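Section 3. Racking pump set-up, Silano cellar

Do this before first transfer of the season. Pump is the Dogar, hoses on the wall by the press.

1. Rinse both hoses, cold water first, then citric. Drain completly.
2. Clamp inlet hose to the tank racking valve. Gasket in. Check it twice.
3. Outlet hose to the barrel wand. Wand all the way to the bottom of the barrel.
4. Speed dial to 2. No higher for reds.
5. Open tank valve, then start pump. Never the other way round.

CAUTION: do not run dry. The impeller goes in seconds and the spare is at Flivance, a long drive.

6. Watch the sight glass. Cloudy = stop, you're into the lees.
7. Stop 12 liters short on each barrel, top up by hand after.

Note: 53 is the odd barrel, leaky bung. Leave for last.

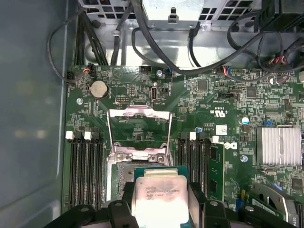 8. Log every transfer on the office computer, tank number and barrel number both. Paper sheet if its down.
9. Flush with 200 liters clean water. Hang hoses, ends down, caps off.

Pump trips the breaker: call Adalberto Lins, don't keep reseting it.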